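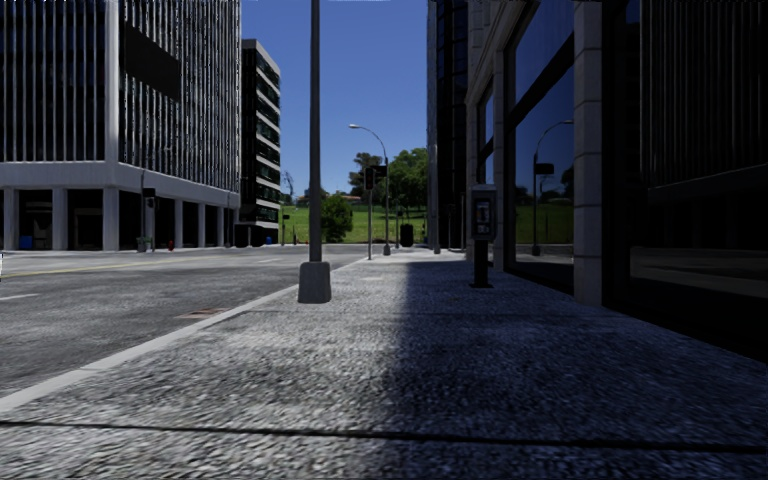

1/ Can a machine do the chores yet: the sidewalk edition

Graciela Huenchumán
13 Oct 2021
Print | E-mail this thread

2/ Every July my brother-in-law informs me that robots will be doing all the housework in five years. He has been saying this long enough that the first five years have expired twice. So I've been reading up on the one chore I hate most, which is getting stuff from the shop to my door.

3/ The street up top is simulated. Rendered, every slab of it. This is where a delivery robot learns its trade now, on a make-believe sidewalk next to a make-believe office block, where it can flatten as many fire hydrants as it likes and the city never sends a bill.

4/ And look at the place. Wide paving, a clean curb, no traffic on the road. I would carry my own groceries down that street. I'd carry yours.

5/ I counted the things I would personally walk into while reading my phone. One fat concrete pole base, close to the curb. One payphone. I haven't touched a payphone in years but I am certain I could find that one with my hip.

6/ (Whoever built this put in a payphone and gave it a handset. I respect that more than I can say.)

7/ My guess at the hard part is the shadow. Half the sidewalk is in sun and half is in a big blue-black shade. You and I step over that line without a thought. A dog I used to have would not, and from what I read, some robots side with the dog.

8/ Then the window. It's got sky in it, and greenery, and a second street lamp that is only a reflection. I have waved at myself in a shop window, so no judgment here if a machine tries to steer around a lamp that lives in the glass.

9/ Plus the joints in the paving. Thin dark line straight across. Is it a crack, a step, a cable, a snake? It's a joint. You knew that when you were four.

10/ Now the real world. A small outfit called Wuteso ran a trial near my sister's place in Westau this summer. A cooler on wheels, basically, with a flag on it. They logged 162 trips. In 52 of them a person had to walk over and help.

11/ I've seen worse numbers. I have teenagers.

12/ The helping was mostly one thing: curbs. Going down was fine. Going up, it would nose the curb, back off, think, nose it again. My sister says it was like watching somebody decide whether to get into a cold pool.

13/ To be fair to the cooler, it never once complained about the rain, and it brought her the right milk every time. My household cannot claim this.

14/ The other half of the job is indoors and it's going slower. The hardware store where I work tried a shelf-scanning machine made by Salminen. It went up and down the aisles at night looking for gaps. It was good at finding gaps. It could not put anything in them.

15/ So every morning I'd get a list. The longest one had 92 items on it. Guess who the robot was automating. It sure wasn't me, I was the one on the ladder with the wood screws.

16/ Somebody replied asking about floors. Yes, floors. The Forutik scrubber is the one machine in the building I would fight to keep. It does one thing, it does it in straight lines, and it stops for feet. We leave it alone and it leaves us alone.

17/ Where I've landed, for my brother-in-law, who reads these and pretends he doesn't: flat floor, yes. Wide empty sidewalk, pretty much. Curb, sometimes. Bag of groceries up my back stairs, past the bikes, through a screen door that sticks? Call me.

18/ My back stairs are not in anybody's simulator as far as I know. I'm willing to send measurements. The third step is loose and I want that modeled.

19/ Somebody else wants to know if I'd pay for delivery by robot. Depends. I'd pay a dollar to watch it do the curb.

20/ Muting this for dinner. The dishwasher is half full of things that "needed to soak."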